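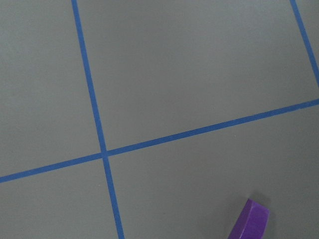
Marking out a work surface with tape

I came to tape late in life, having spent years drawing pencil lines on everything and then going round with a rubber afterwards, muttering. My neighbour Senan Kavanagh put me on to it when he was helping me fit out the box room at Piden, and I have hardly picked up a pencil since. A few long strips of blue tape on a plain grey top will tell you where things go, where your hands should stay, and how much room you really have left for the glue pot (never as much as you'd hoped!).

Start with a clean surface. I know everybody says it, but a quick wipe with a barely damp cloth and then a good dry one makes all the difference, as tape laid over dust will be curling up by teatime. Smooth painted tops are the easiest. If yours has been painted lately, leave it a good long while before you put any tape near it, or you'll be doing your painting twice. I speak from experience, and from the kitchen shelf.

For a long line, don't unroll as you go. Pull off the whole length you want plus a bit extra, stick down one end with your thumb, walk the other end across and hold it just above the surface until it looks right to you. Then lower it and run a finger along from the middle outwards. If you press as you unroll, you'll get a little wander in the edge. It doesn't matter a jot for a storage corner, but it's a nuisance if you mean to measure from it.

Where two lines cross, simply let one run over the other. I used to cut mine neatly at the join and the cut ends were always the first bits to lift. And do let them go at a slant if that's what suits the job! My own cutting corner runs on the skew because that's how I stand, and Ingvild Solheim, who is a far tidier worker than I am, has hers skewed the other way for her left hand.

Bits that come in handy:

A roll of low-tack tape, the sort sold for decorating
An old bank card for smoothing down
Small scissors kept on a string
A soft cloth

To take the tape up again, fold it back flat on itself and pull slowly, low down. If a strip has been there since the winter, warm it with a hairdryer on the gentle setting for 15 seconds or so first. Any stickiness left behind usually comes away with a drop of cooking oil, then washing-up liquid, then plain water. Try it on a corner beforehand if you're fond of the paint.

I redo mine every spring and again in October, when the Christmas cards come out and everything has to shuffle along to make room.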